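News > Company > Packaging and fulfilment

Wamum publishes packing method for mixed snack parcels

11 September 2024 — Wamum, the gift parcel supplier, has published the packing method it will apply to all mixed confectionery parcels in the Temow range. The method covers parcels packed by home-based packers into single-wall cardboard boxes and replaces the guidance issued in March.

Under the revised method, wrapped sweets and small packets are placed at the base of the box. Larger bags and any toy are positioned next, and stick packets are inserted last along the side walls. Foil pouches are laid flat where the box length allows.

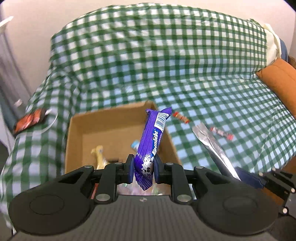
The order was fixed after a trial of 1,175 parcels packed over 14 weeks. Packers worked on whatever surface they had at home, including tables, beds and sofas, provided it was clean and covered with a cloth. Returns for crushed contents were recorded by box type and by packer.

"The earlier guidance set a weight limit but said very little about sequence," said Catinca Neagu, packing standards lead at Wamum. "Most of the damage we logged was to long, thin items placed under heavier ones."

Boxes may be reused up to three times. Wear to a rim or corner is acceptable for internal transfers — parcels sent to customers require an undamaged box. Contents are to be set out beside the box and checked against the order slip before packing.

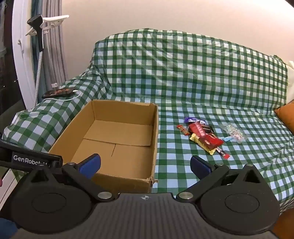

Snack packets beside an open cardboard box on a sofa with a green-and-white gingham cover.

The method applies to the four Temow box sizes. Packers supplying the Dranditach depot will receive printed copies with their next delivery of boxes.

Contact: Hazel Villanueva, Wamum press desk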